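Packing paper: keep it or toss it?

vandallow52
Posted 12 Apr 2026

OK so we finally moved in February and I still have a whole closet full of the beige paper that came wrapped around our dishes. My husband wants it gone. I keep telling him it's perfectly good paper and I'll use it, and then I don't use it, and then I shove another wad in there because something came in the mail.

What do you all do with yours? I know you can put it in recycling but ours only gets picked up every other week and the bin is already full of cereal boxes. I'd love to hear some real uses. I've done the windows with it (streaky, wouldn't recommend) and I stuffed my boots.

khuong_kitchen
Iron it! I know how that sounds. Low heat, no steam, a dish towel on top, and it comes out flat enough to wrap presents. I did every birthday in my family that way last year, with some kitchen string and a sprig of rosemary from the yard. My sister thought I'd bought it at some fancy shop.

Thịnh Mạc
Ironing packing paper, wow. I have shirts that don't get ironed.

Recycle it and get your closet back. I kept mine for seven years through two apartments and all I ever did was move it. You can get a new roll for 11 bucks at the hardware store if you ever need one.

khuong_kitchen
11 bucks is 11 bucks though! And the ironing takes me one podcast.

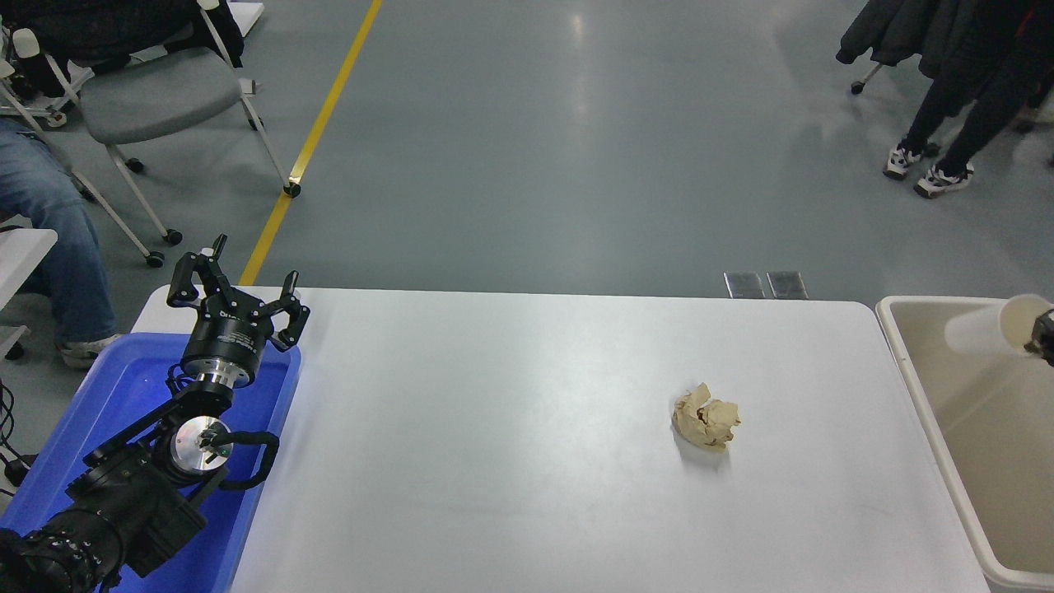 Anyway, if you don't want to iron, the other thing I do is tear it up for the compost. Tear it pretty small, because big sheets mat together and get slimy. It's great when you've got too many wet kitchen scraps and the pile starts to smell. Skip anything shiny or with tape on it.

hornadness
Seconding compost, but I'd go with whole sheets under mulch. I put it down between my tomato rows, soaked it with the hose, and dumped wood chips on top. Hardly any weeds until late summer. Cardboard lasts longer but it's a pain to cut around plants, and the paper you can just rip.

Thịnh Mạc
OK the garden thing I can get behind. Doesn't it blow all over the place though?

hornadness
Only if you skip the hose. Ask me how I know. My neighbor was very nice about it.

Lâm Trình
Slightly different angle, I have two kids under six and we go through this stuff like crazy. Tape a long piece down on the floor, hand over the markers, and you've got yourself a cup of coffee's worth of quiet. They don't care about the wrinkles at all. We drew a whole town with a train line and it stayed in the hallway until it was basically confetti.

I wouldn't paint on it, it soaks through and then you're scrubbing the floor.

vandallow52
You guys are great! I'm going to try it under the tomatoes, and my niece can have a stack for drawing. Still not sold on the ironing, sorry khuong.

khuong_kitchen
Your loss. Save me a pile.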